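Umlow Home Help > Kitchen and Pantry > Bugs

Little brown moths in kitchen, keep coming back, what am I missing

Asked by Clonora
March 28, 2018
Viewed 1430 times
2 answers

Ok so quick version. Small tan/brown moths in the kitchen, mostly evenings, flying kind of zigzag and slow. Started before Christmas. Just one now and then and I figured it came in the door with me. Then I opened a bag of cornmeal in January and there was webbing in it. Gross. Threw that out, threw out the flour next to it, wiped the shelf with vinegar, thought I was done.

Not done. Moths again in February. Threw out more stuff (rice, oats, a half box of crackers, pancake mix). Bought a sticky trap at the hardware store, the Dastance kind, the folding cardboard one with the little scent square. It catches them. There's always a couple more on it. But I still see them flying and last night I saw a worm thing walking across the CEILING. Cream colored, tiny, brown head. Nowhere near the pantry cabinet.

What I've got: second floor apartment, gas stove, one tall cabinet for dry food, some open wire shelving for the overflow, and a coat closet right off the kitchen. No pets now but we did have a parakeet until last summer, don't know if that matters.

Questions
Where else do I look. I really thought I got everything.
Do I have to throw out sealed stuff? cans obviously no but what about pasta that was never opened
Is spraying any use. Landlord offered to have someone come but I cook in there and I don't love it
Is anybody going to get sick, because I'm fairly sure we ate some of that oatmeal

Also does freezing really kill the eggs or is that one of those things people just say. My freezer is the small kind on top of the fridge and packed already.

Thanks, typing this on my lunch so sorry for the mess

Comments on the question

Are you sure they're not clothes moths? Those are plain gold colored and hide from light. Pantry ones are two tone, gray near the head and coppery at the back end.

(asker) two tone, yes. looked at one on the trap with a flashlight. Definitely coppery on the bottom half

ANSWER 1
119 people found this helpful

Indian meal moths. Had them for most of a year at my old place, so, been there. Going to go fast, I have to leave for pickup.

First, the worm on the ceiling. Normal. When the larvae are full grown they leave the food and wander off to spin a cocoon somewhere, and they'll go a long way, ceiling corners, behind picture frames, the groove where the cabinet door hinge sits, under the shelf paper. So a worm on the ceiling does not mean there's food up there. It means something was feeding them recently and you may not have found it yet.

Second, the parakeet. YES it matters. Birdseed is the classic one. Is there a bag of seed left in that coat closet? On top of the fridge? Bottom of a box with the old cage? Go look right now. Mine was a bag of sunflower seed in the garage that I'd totally forgotten.

Other places people miss:

Dried chiles, and any kind of whole spice. Paprika too.
Chocolate. Baking chips, an old advent calendar, hot cocoa packets.
Nuts and dried fruit, trail mix at the bottom of a backpack
Dog treats / cat kibble, incl. the stuff you keep for somebody elses pet
Tea, the herbal kind more than the black
Decorations. Indian corn, dried flower wreaths, those bean mosaics kids bring home from school
Mouse bait under the sink (it's grain). Ask the landlord if anything was put down
The toaster. crumb tray and then also under it

And bags. I don't mean what is in the bags, I mean the bags. Cloth shopping totes get crumbs and flour dust in the bottom seam, then they sit folded or leaning against the pantry shelf for months and you never look in them. Same deal with the wad of plastic grocery bags everybody keeps. Turn the cloth ones inside out, wash them hot if the print can take it, and dry them good. Crumpled plastic ones I'd just recycle and start over, they're free. Then move the whole pile away from the food.

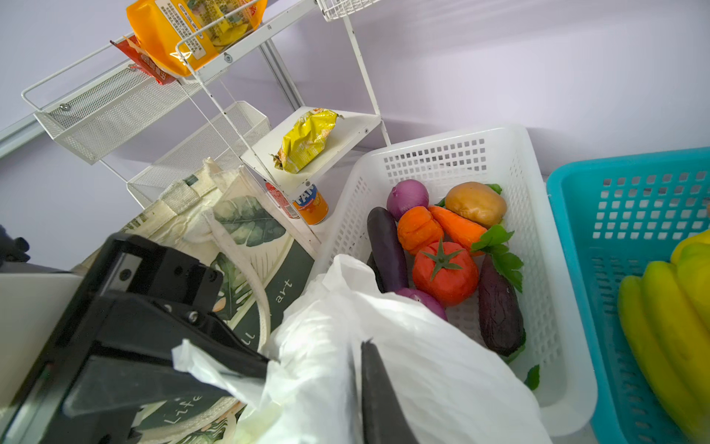
Tote leaning on the wire rack, plastic bag next to it, orange snack bag in the top basket.

Wire racks are nicer than solid shelves for this btw, easier to see what's going on, but check where the wires are welded and the little feet. Take it outside or put it in the tub and hose it off if it'll fit. Chip and snack bags that are open, clipped with a clothespin: not sealed, treat it like open food. Eat it or toss it.

Sealed pasta. Depends. A cardboard box is nothing to them, and the thin plastic bags they can chew through. I've seen the holes. Hold the package up to a bright light and look for webbing or for grains stuck together in a clump. If it looks clean and you want to keep it, freeze it. And freezing is real. A week, at real freezer temperature, not the fridge part. Small freezer, ok, do it in batches and leave the rest in a jar with a tight lid while they wait their turn. If something hatches it hatches in the jar and you know which one it was.

Cleaning. Everything out of the cabinet. Vacuum with the crevice tool, especially the peg holes for the adjustable shelves, they love those. Then hot soapy water. Vinegar is fine, doesn't hurt, I don't think it does much to eggs. Dry it all the way. Empty the vacuum OUTSIDE right away. Take the kitchen trash out the same night, don't let it sit.

Pull any shelf liner up and throw it out. Don't put new down for a while.

Then everything that comes back in goes in glass or hard plastic with a gasket. Mason jars are the cheap way. Zip bags don't count. Screw top canisters without a rubber ring don't really count either, the larvae can climb up the threads when they're tiny. Doesn't need to be fancy, I used old pickle jars and they smelled like pickles for a bit, fine for rice, do not reccomend for sugar.

Trap: keep it up but know what it's for. It only pulls in males. It won't end the problem alone, it tells you if the problem is still going. Put a new one up after you clean, write the date on it, and don't hang it inside the cabinet, hang it across the room. Swap it when the box says to, the scent wears out.

Spray: I wouldn't. Not around food, and it doesn't get to the ones inside a package anyway.

Sick: no. Unpleasant, not dangerous. You ate some. We all ate some.

How long. You'll see stragglers for weeks after you've done everything right. Cocoons that were already behind the trim are still going to open. Don't panic and don't start over from zero, just swat them and keep looking at the trap. If it's still catching a lot by June then there's a source you haven't found, or it's coming from the neighbor's unit.

Comments on this answer

(asker) IT WAS THE BIRDSEED. coat closet, top shelf, behind the vacuum attachments. I'm not going to describe it. Double bagged and straight to the dumpster. Washing everything tonight incl. the coats

lol knew it. wash the hats too. And do the closet shelf the same way as the cabinet, vacuum the corners and along the baseboard

Can I add, bay leaves. My mother always puts bay leaves in the flour. Never had a moth

Bay leaves did nothing for me. They were nesting in the bay leaves

Does anyone know if the traps pull moths in from outside if you have the window open? Asking for summer

Keep them away from the window and door to be safe. I only put mine on the far wall

ANSWER 2
2 people found this helpful

Throw everything out and buy less. I quit buying in bulk when this happened to us and that was the end of it. If you go through a bag of flour slow then keep it in the fridge. It bakes the same, let it warm up first if it's for bread

also check light fixtures. the glass bowl kind. we had dead ones in there

I think there's tiny wasps you can order that eat the eggs?? A friend in the building did it, little cards you set on the shelf. Didn't see any difference but she swears by it. Never tried it myself so can't tell you where to get them

Comments on this answer

The wasps are a real thing, they're too small to notice and they don't sting. But you have to keep putting out new cards and you still need to get rid of the bad food first, otherwise you're just feeding both

Fridge flour yes. Keep it closed tight or it picks up onion

(asker) don't have the fridge space but thanks. going with jars

Related on Umlow Home Help
Tiny beetles in the rice, same thing or different
How to get pickle smell out of a jar lid
Can I wash a canvas bag with printing on it
Weevils in unopened flour, return to store?
Fruit flies in the drain not the fruit

Log in to add an answer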